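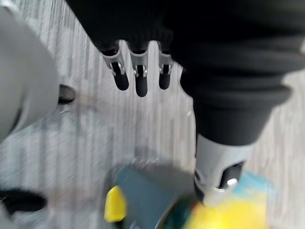 Page last changed: 2022-11-23

Skallside Floor Covering, Light Stripe

Skallside is a hard-wearing floor covering for playrooms, workrooms, hallways and other indoor spaces where things get put down, dropped and picked up again all day. It comes in one pattern, a light stripe, and is sold by the roll.

The light ground makes a small room feel less closed in, and small items left on the floor are easier to find against it than on a dark or heavily speckled surface. The stripes run the length of the roll. Most customers lay them toward the main window or along the longest wall, but there is no right or wrong direction.

Roll size and price

Each roll covers a strip eight feet wide. Rolls are cut to length at our Figueroa warehouse, and you can order any length in whole feet. The minimum order is $195 before delivery. Cut lengths cannot be returned unless they are faulty, so please check your measurements before you order. Measure the room at its widest points, including door recesses, and add a little at each end for trimming.

For rooms wider than one roll, order all the lengths you need at the same time. We cut them from one production batch where we can. The stripe is spaced so that two lengths can be laid edge to edge without a visible step in the pattern – start from the factory edge on both pieces, never from a trimmed one.

Orders over 900 square feet are quoted separately. Use the quote form and tell us the floor area and what is under it.

Laying

Skallside can be laid loose in small rooms or fixed with double-sided flooring tape. The floor underneath should be clean, dry and flat. Unroll the covering in the room where it will be used and leave it overnight before trimming. Curled ends usually settle in that time. If they don't, roll the end back on itself for an hour or so and lay it flat again.

Trim with a sharp hooked blade and a straightedge. Leave a small gap at the walls, which the baseboard or a cover strip will hide. Use tape on every seam and in every doorway, even where the rest of the floor is loose.

Do not lay Skallside over carpet or in a shower room.

Care

Sweep or vacuum with a soft brush head. Mop with warm water and a mild cleaner. Scouring pads and solvent cleaners will dull the surface, and the dull patch can't be polished out. Put felt pads under chair and table legs. Rubber feet and rubber-backed mats can stain a light floor over time – lift them now and then and wipe underneath.

Related items

Grallero seam tape, double-sided
Grallero cover strip, straight, for doorways
Skilton hooked trimming knife with spare blades
Skilton felt pads, self-adhesive, mixed sizes

Samples

Samples are free, one per household. The Dark Stripe version was dropped in May and is no longer available, including as a sample.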